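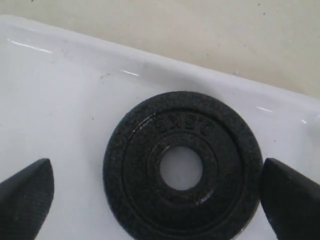
1. Purpose of the Project

This report examines how mail ballots are accepted or rejected in municipal elections in the town of Wimside, and whether voters whose ballots are set aside receive a fair chance to correct the problem. It was prepared by Tsehay Seyoum for the course in State and Local Government, under the supervision of Notburga Aigner.

The question arose from a town council race in Wimside that was decided by fewer votes than the number of mail ballots set aside for signature problems. No party to the race claimed fraud. The dispute concerned the notice sent to voters, and whether it reached them in time to be of use.

2. Sources and Method

The town clerk's office supplied copies of the written procedures used in Wimside and in the neighboring town of Firolik. Both towns follow the same state law but have adopted different local practices. Interviews were held with staff in each clerk's office, and the author attended one public meeting of the Wimside canvassing board, held on a Thursday in October.

Names and addresses of individual voters were removed from all records before they were reviewed.
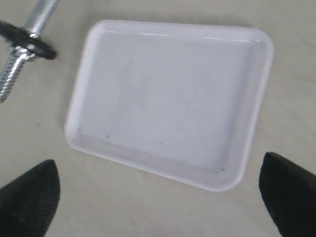
White tray with rounded corners.

3. Findings

3.1 Signature review
In Wimside, a returned envelope is checked by one clerk. If the clerk doubts the signature, the envelope goes to a second reviewer, and both must agree before it is set aside. Firolik sends every doubtful envelope directly to the full board, a slower process that leaves a clearer written record.

3.2 Notice to voters
Wimside sends a letter by regular mail and allows 7 days from the postmark for a reply. Firolik telephones first and sends a letter only if the call is not answered. Of the 21 envelopes set aside in the Wimside race, 2 were corrected before the deadline. Staff noted that several letters were returned as undeliverable — a problem most common in the apartment buildings along Chiang Street, where tenants move often.

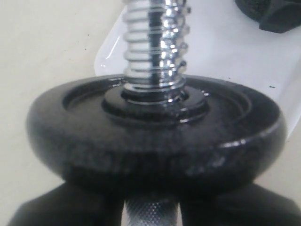
Black weight plate with raised center.

3.3 Training
Neither town requires formal training in comparing signatures. The Wimside office keeps a short binder of sample forms, last revised under a previous clerk. Reviewers interviewed for this report gave differing accounts of how much variation between two signatures is acceptable.

4. Recommendations

The Wimside clerk's office should attempt contact by telephone or e-mail on the day an envelope is set aside, and should continue to send the letter as well. The reply period should run from the day of delivery where this can be shown. A single page of written standards for signature review should be adopted by the board at a public meeting and posted with the ballot instructions.
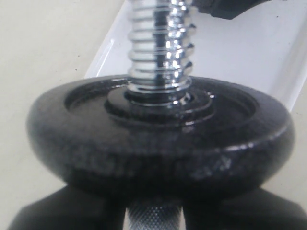 Rim of a cast-iron plate, close view.

5. Limits of the Report

The report covers one race and two towns. The records from Firolik did not separate signature problems from missing dates, so rates for the two towns could not be compared. A request for similar records from Turent was still pending when this report was submitted.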